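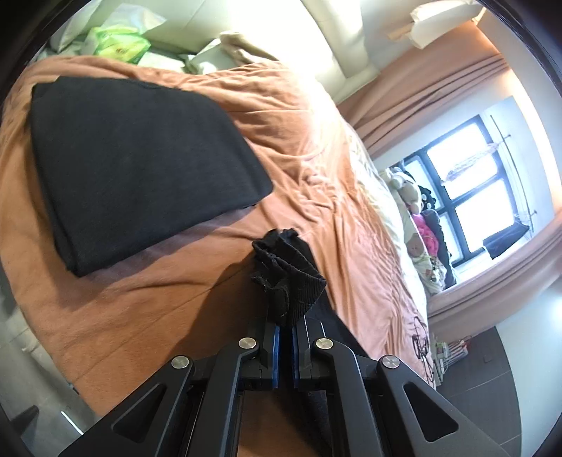 Sock in the gripper over the bed, folding work, Gendville

From: Xiuying Dai
To: floor list
Date: 07/01/2025
Subject: Re: hours after the Zotden machines come in

Quick one, between shifts, sorry for typos.

Yichen Cheng wrote:
> Can somebody say plainly what happens to the folding table people
> when the two Zotden units start? I heard 40 hours goes down to
> something else. Also heard we all get moved to Odero. My crew is
> asking me every day and I have no answer for them. And who is
> supposed to use the hand grippers, is that extra work or is it
> instead of folding?

Yichen, what I know as of this morning:

Hours stay at 40 thru the end of the changeover. Got that from Yuan side in writing, will forward when I find it. After that not settled. Don't let anyone sign a new schedule before then.

Odero: 3 people, and only if they ask for it. Nobody gets sent.

Grippers are instead of folding, not on top. Same pay line. You pinch the piece with the two fingers, blue pads do the holding, lift, lay it down, next one. Socks are the worst, they bunch up over the pads like in the picture. Dark ones on dark ones also a pain. Towels and sweaters slow but ok.

The count they want is 271 pieces a shift. I told them that's too many for socks. In April we did a lot less and wrists were already sore by lunch. If your crew has wrist or thumb trouble write it down, name and day, and send to me. Not to the Zotden guy, he is nice but he doesn't file anything.

What bothers me more is the sorting job. Once the units sort, the people left are feeding and fixing jams, and that is a lower grade on the old sheet. 1050 a month difference for the senior folders. I want that grade rewritten before the machines get plugged in, not after.

Can you get me a list of who on your crew is senior grade? Tomorow if possible. Phone is better than email, I'm on the floor till six.

Xiuying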